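Subject: Re: [groltik-users] Gripper opening at the start of each demo
Date: 14 Apr 2019

> We recorded 92 demos of the drawer task with the hand-held Groltik
> and the policy still closes too early on the real arm. It reaches
> the right place, then shuts before the handle is between the
> fingers. Would more demos fix this, or is something off in how
> we record?

I would look at the first second of each recording before you collect more. We had the same trouble on the Kiken set. Out of 521 demos, 80 began with the fingers already partly closed, because the person holding the tool had started to squeeze the trigger while pressing record. The policy learned that half closed was a normal way to begin.

What we do now is point the tool at a plain wall, let go of the trigger, start recording, wait a moment, and only then move to the task. The wall makes it easy to check the opening by eye when you scroll through the clips later.

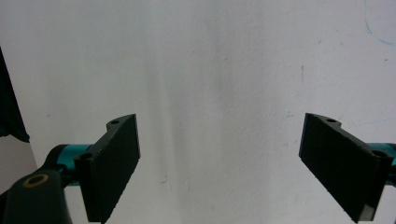 Fingers open against the wall, nothing between them.

Then run the width check in the Eide scripts. It reads the opening for every image in a clip and prints the largest value in the first second. Set the limit for your own fingers, as ours are not the stock ones. Anything under the limit we throw out. We don't try to trim those clips, the timing comes out wrong.

Two other things to check:

- Close slowly when you teach. A fast squeeze covers only a few images and the policy has little to learn from.
- Redo the zero after you change fingers. The old value stays in the file and no warning is given.

After the cleanup we trained again with the same settings and the early closing went away on drawers. It still happens now and then on thin handles, and I don't have an answer for that yet.

Caketti list member, drawer and door tasks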